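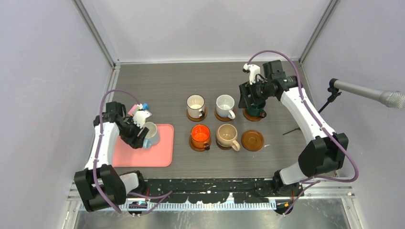
It must be lonely work, one reader wrote in after our last piece on small repair trades, and is there any money in it? The woman who runs the clock repair counter at Plindel laughed when the question was put to her. She said it was lonely for the first winter and had not been since.

Plindel is a single room above a shoe shop in Jarnville. She took the lease in March, nine years ago, after leaving a job in the claims office of an insurance firm. She had been mending clocks at home for most of her adult life, starting with a mantel clock of her grandmother's that nobody else in the family wanted.

"I took it to bits on a tray and lost a screw in the carpet," she said. "I found the screw when we moved house. By then I'd put a different one in, and it's still in there."

The insurance job paid for an evening course, and the course led to Saturdays with a firm called Mitsotakis-Vlachou, who looked after church and town hall clocks. She spent two years going up ladders with them. She learned a good deal about grease and pigeons, she said, and decided she would sooner work sitting down.

Most of what comes in now is domestic. There are wall clocks, carriage clocks and a steady supply of striking clocks that have stopped striking. A plain clean and oil takes her most of a day, spread over a week so that she can watch how the clock runs afterwards. She charges 200 pounds for that and gives a price in writing before she starts.

"People think it's dear until I show them what comes out. Old oil goes like toffee. I had one clock in that had been sprayed with something from a garage, right through the back, and it took three baths to get it off."

She asked that readers be told not to do this.

On the reader's question about money, she was quite open. The first year brought in very little and she lived on savings. She had put 3,000 pounds aside for tools and spent it all by the summer, a good part of it on a second-hand lathe made by Illow. The lathe is still her main machine. She said she would buy it again, though she would look harder at the bearings.

"I make less than I did in claims. I've got no car and I don't go away much. If you want a number, I'd say don't start unless you can get through two years without it paying you."

The work has changed a little in that time. Fewer people bring in clocks they have bought, and more bring clocks they have been left. She thinks this has made her slower at the counter, as customers often want to talk about the person first and the clock second. She keeps a chair there now – it was her sister's idea – and lets them get on with it.

Some clocks she turns away. She won't take on cuckoo clocks with paper bellows, or anything where the repair would cost more than the owner paid, unless they have been told so and still want it done. One man was quoted 600 pounds for a clock worth a fraction of that. He said yes straight away and came in every fortnight to ask how it was getting on.

She has no apprentice. Two people have asked, and she told both of them to do an evening course and come back. One did come back, and now does case repairs from a shed at home, which suits them both.

Asked whether she listens to the clocks while she works, she said she stops most of them at the counter. She keeps two or three going on test and has the radio on.

"You can hear when one's out of beat. It's like somebody limping. I can't leave it alone, even in other people's houses. My brother-in-law stops his when I come for dinner."

She is booked up until the end of next month and doesn't take clocks by post.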